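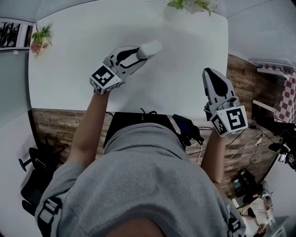
Ticket 2739: Operators at table 2 report tired shoulders and lost marker tracking
Opened by: Lotte Stevens, Stasura, Brerkden site
Assigned to: Thijs Van Damme
Priority: normal
Status: open, waiting for parts

August 17, 2019, first report (Lotte)

Since we changed from packing by hand to recording with the two hand-held grippers, the operators stand bent over the white table for a long part of the shift. Hilde Declercq and Geert Timmermans both told me that the shoulder straps pull when they reach to the far side, near the flowers. In the same sessions the software gives "left marker lost" and the recording must be done again. Last batch: 700 recordings, 26 rejected with this message. The right gripper had no rejections.

Steps already tried
1. Restarted the recording program. No change.
2. Cleaned the faces of both marker cubes with a dry cloth. No change.
3. Made the straps shorter. Hilde says it is better for her, Geert says it is worse.

Reply from Thijs

Thank you for the clear report. I looked at the 26 rejected files. In most of them the left arm is stretched far forward and the left cube turns away at the moment of pinching. Please put the small objects closer to the operator, one forearm from the near edge, and let me know. Please also check that the cube sits tight on its base. In July we had one at Plomdale with a loose screw.

The cables on the floor should go behind the power strip, on the wall side. I write this also for safety, the operators step sideways more than they did in the old work.

Lotte

The cube was tight. We moved the objects closer and made 943 new recordings. Four were rejected, all from the first hour, before Geert was used to the new place. He says his back feels it less.

I have one more point, and I am not sure if it belongs in this ticket. The people at table 2 were packers for many years. Now they are asked to do the same movement slowly and in the same way each time, and the old target of pieces per hour is still on their sheet. Hilde did not make her target for three weeks and she is worried about it. Who can change this?

Annelies Nijs (planning)

I can. The pieces target is removed for everybody on recording work, and the three weeks of Hilde are corrected. Table 2 will rotate every 45 minutes with the normal line.

Thijs

Wider straps are ordered from Postma. I keep the ticket open until they are fitted. Lotte, please write here if "left marker lost" comes back.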